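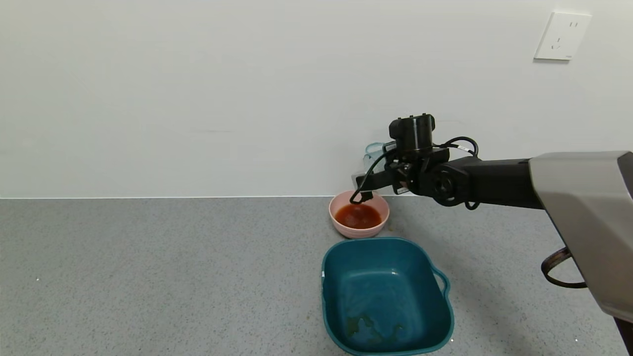 Finger at the rim of the pink bowl, arm reaching in over the bench.

Ticket 1634: gripper drifts low on approach
Project: Firside kitchen arm
Status: open, getting close!

Problem: the arm comes in fine, then settles lower than commanded once it's stretched out over the bench. The tip ended up 40 mm under the waypoint on the worst run. Repeatable, too, so I'm pretty hopeful it's something I can fix.

Tried so far

1. Re-homed the wrist, ran the approach 30 times. Same sag, same direction. Lovely consistent data though!

2. Checked the finger bracket screws. One took a quarter turn. No change.

3. Had a go at the cables. With the loops clipped back along the forearm the drift was nearly halved, which made my whole arvo. Clips off again for now so I can compare properly.

4. Weighed the gripper on the kitchen scales: 472 g. The Ifans config still had the old plastic gripper's mass in it. Whoops. Updated the payload value and the Welorance controller is holding much better at half reach.

Still to do
- full reach with new payload, clips on and off
- redo tool centre offset
- move the teal tub further forward, the path planner keeps wanting to go wide of it

If anyone else has a Sekeck wrist with the upright motor, what are you using for cable relief? Keen to see photos.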